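How slow can a colony ship be before the setting stops making sense?

Worldbuilding help > Hard-ish science fiction

Farzana Mohmand

I've been building a setting around one colony world, Tanonia, and one ship, the Kandell. The Kandell takes 300 years to get there. I picked that because it sounded suitably miserable. The founders board, their great-great-whatevers get off, and by then everybody has strong opinions about whose fault it all was.

A friend read my notes and asked why Earth didn't build a faster ship in the meantime and beat them to it. I said "politics" in a confident voice, but I don't think it'll hold up for a whole book.

So what do I do? I'd like to keep the long trip, because the shipboard religion is the only part I'm proud of. I'd also like the planet to be empty on arrival, apart from moss. I have a map, a calendar, and 18 pages on the moss. Please be gentle about the moss.
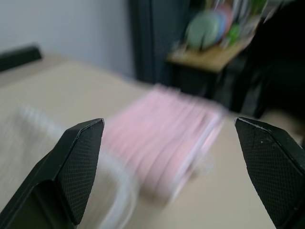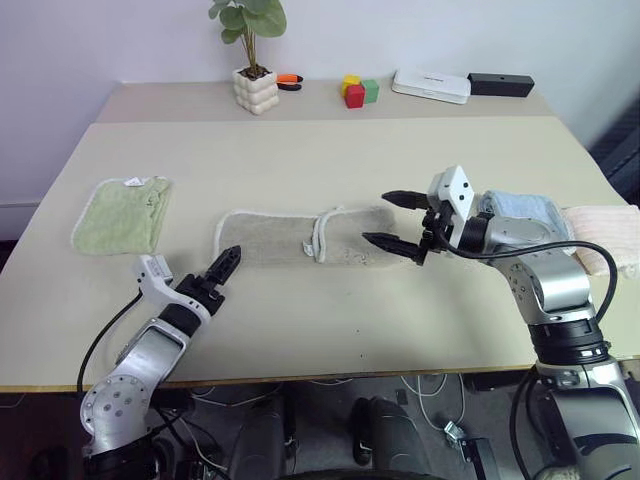 3 replies, sorted by votes

Lindholm

Your friend has found the oldest hole in the genre, so don't feel bad. You have a few ways out.

First, Earth loses interest. This is the cheap one and also the most believable. Somebody paid for the Kandell, they died, and their heirs wanted a stadium. You don't need a war or a plague. You need a budget.

Second, make the speed limit real. If the Kandell already goes about as fast as anything in your setting can, a ship launched 100 years later gains nothing. You'll have to stick to that, so no zippy courier ships in chapter nine when the plot gets tight.

Third, let them be overtaken, but have the fast ship go somewhere better. Tanonia was the best target when they left. By the time anyone could catch up, it was the fourth best and had a moss problem. Your people arrive to an empty planet and a recorded message suggesting they try next door, which they can't reach.

I'd take the third, mostly for what it does to your religion. A faith built on being chosen for Tanonia, landing on the world everyone else passed over, will have an interesting first winter.

One more thing: check your generations. At 25 years each that's twelve, and your notes sound more like five.

stotton_station

just use cryosleep

Farzana Mohmand

If they're all asleep, who is practicing the religion?

stotton_station

the moss

halfway_to_vega

Lindholm covered the main points, but I'd push back on 300 years. You said yourself you chose it for mood. Try 200. It's still long enough that nobody aboard remembers Earth, but a letter or a recipe could plausibly survive from the first crew, and characters can argue over it. Past that you get into rewriting the language every few decades, and you'll end up with a glossary. I have a glossary. It has eaten two years of my life and I'm on the letter F.

I also wouldn't explain the overtaking question on page one. Let a kid on the ship ask it in school and get a bad answer from the teacher. Readers will forgive a gap if someone in the book is annoyed by it too.

Farzana Mohmand

Going with the passed-over planet and 200 years. The calendar has to be redone from scratch. The moss stays as is.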